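Folding small pink and pastel knits on the bed: notes on surface, order and storage
Laundry notes, part 4

Small knitted items (socks, bed socks, light scarves, soft cloths) lose their shape faster in the drawer than in the wash. The usual cause is tension: one end stretched over the other, or a stack pressed under heavier fabric. The method below keeps the rib relaxed and takes little space. It was worked out on a bed, as most bedrooms have no table of a useful height.

## 1. Surface

A quilted bedspread is a poor folding surface. The stitching channels catch fine knit, and the padding gives way under the hand, so a crease never sets where it is wanted. Lay a flat, rigid board on top of the spread. A Litineo folding board is adequate; so is an offcut with sanded edges. Place the long side parallel to your reach and keep the near edge of the bed clear. Push pillows and folded blankets back to the wall.

Check the board for lint before starting. Pale colours show dark fibre immediately, and a roller takes less effort on a hard surface than on the finished stack.

Lift light cloths from a single point and let the length fall before lowering them. Gravity removes most of the twist.
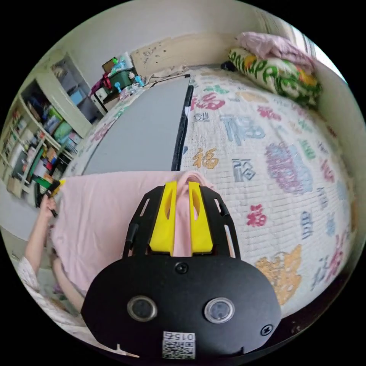

I tried this without a board for years and always ended up refolding everything at the drawer, although in a narrow room I would still sooner stand at the dresser, where my back is straight.

A dresser is fine if the top is at hip height or slightly above. On a low bed, kneel or sit. Bending from the waist through a full basket is the main source of complaint with this job.

## 2. Sorting order

1. Separate by fibre weight first, colour second.
2. Turn every sock right side out and pull the toe square.
3. Set aside anything with a loose thread. Do not trim it; draw it through to the inside with a blunt needle.
4. Match pairs by cuff length as well as colour. Pinks from different batches fade at different rates.

Soft knits should be held at the cuff or the heel, never by the toe seam. Grip lightly across the full thickness of the fabric so that the load is shared by several rows of stitches.

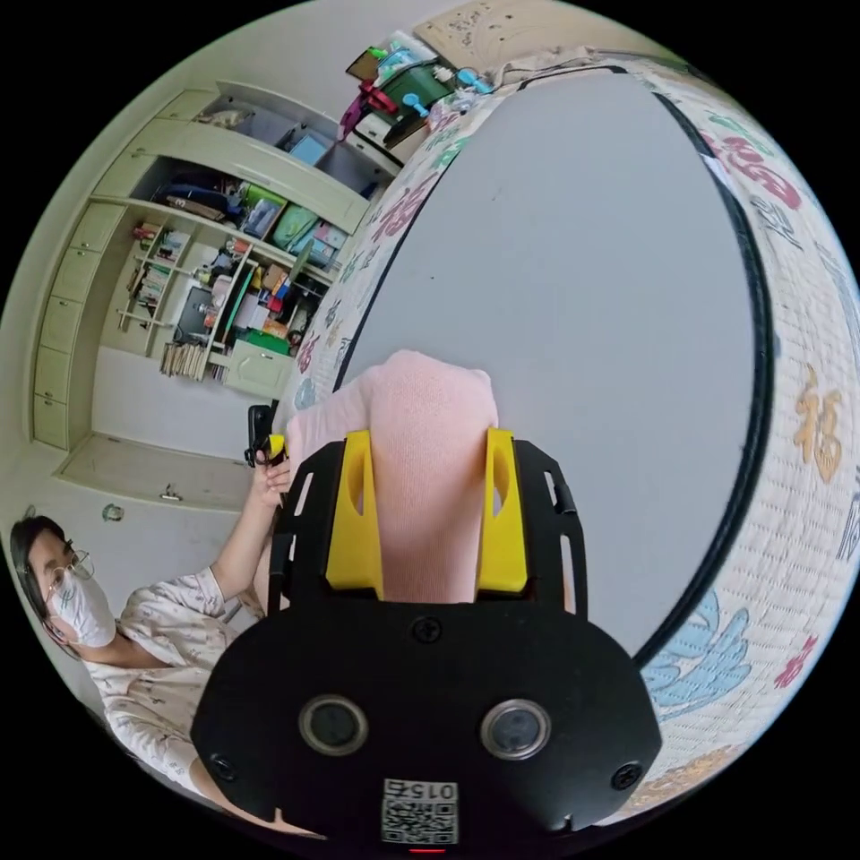

*A pink knitted sock, bunched, held beside the quilted pouf.*

A firm-topped pouf is a good staging point for finished pairs. Keep the stack well in from the rim.

## 3. Folding and storage

Lay the pair flat, one on the other, heels aligned. Fold the toe to the cuff, then fold once more into thirds if the leg is long. Do not turn one cuff over the pair. That single habit accounts for most slack elastic.

For drawers, stand the folded pairs on edge in rows. A Zovico divider set to 20 cm takes one row of adult socks without compression. For off-season storage use a breathable bag and keep each bag under 200 g, otherwise the lowest layer flattens. Cedar blocks are optional and need sanding every March or so to stay useful.

Items that will not hold a fold, such as very soft fleece or brushed knit, can be gathered loosely and placed in an open bin. Creasing is minimal and they recover when shaken.

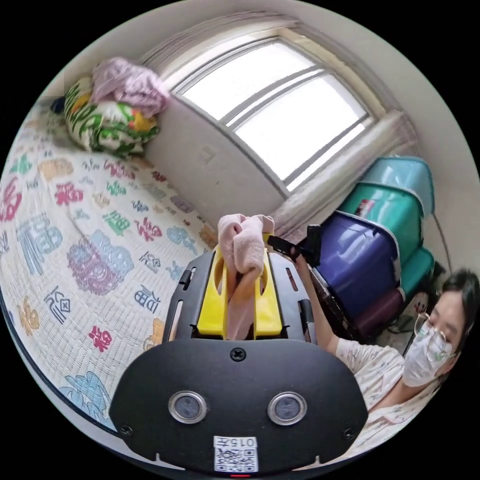 *Light pink fabric gathered in thick, soft folds.*

Let everything reach room temperature before closing the drawer. Fabric straight from the dryer holds some moisture in the ribbing, and a closed drawer will keep it there.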